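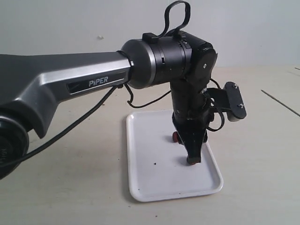
4.2 Installing a mission script on a shared Irska server

Mission scripts for Irska are held on the host computer and are sent to each bridge station when a session opens. Only the host needs to carry out the steps in this section. Folder names, ship names and faction names are all case-sensitive, and the server makes no attempt to correct them. The word printed in white on the arm's side panel, PiPER, would be accepted as a ship name, but a script that then called for PIPER or Piper would not find that ship and would stop loading at that line. Names should therefore be copied and pasted from the ship list into the script.

723 shares

Before you begin

The host must be running build 702 or later. Stations on an earlier build can connect, but will not display custom factions. Any open session must be closed before files are changed.

1. Close the Irska server and wait for the status light in the launcher to turn grey.

2. Open the Missions folder and make a copy of it in another location.

3. Create a new folder inside Missions. Its name may contain up to 18 characters, with no spaces.

4. Place the script file in the new folder and give it the same name as the folder.

5. If the script uses ships from the Vultley pack, copy the pack's Hulls folder alongside the script. Do not merge it with the main Hulls folder.

6. Open the launcher, select Host, then Settings, and enter 3139 as the port.

7. Select Check Script. Faults are listed by line number in the lower panel.

8. When the list is empty, select Start Session and ask each station to connect in turn, beginning with Helm.

Note: Scripts written for the Pruvost campaign create their own start point. The Start Sector setting is ignored for these missions.

Caution: Do not edit a script while a session is open. The server reads the file again whenever a ship docks, and a half-saved file may remove every object from the sector.
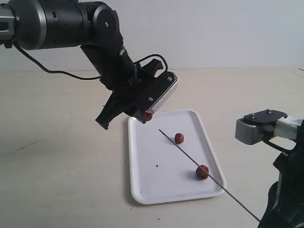 Can a mission be changed without asking all the stations to reconnect?

The host may load another mission from the Session menu, and connected stations will remain in place, provided that both missions use the same ship pack. Where the packs differ, all stations must disconnect and join again.

4.3 Removing a script

1. Close the server.

2. Delete the mission folder, including any Hulls folder inside it.

3. Select Refresh List in the launcher.

Saved games made with a deleted script remain on the host but cannot be opened. Groups using the Bernulside save manager should also clear its index.

18 comments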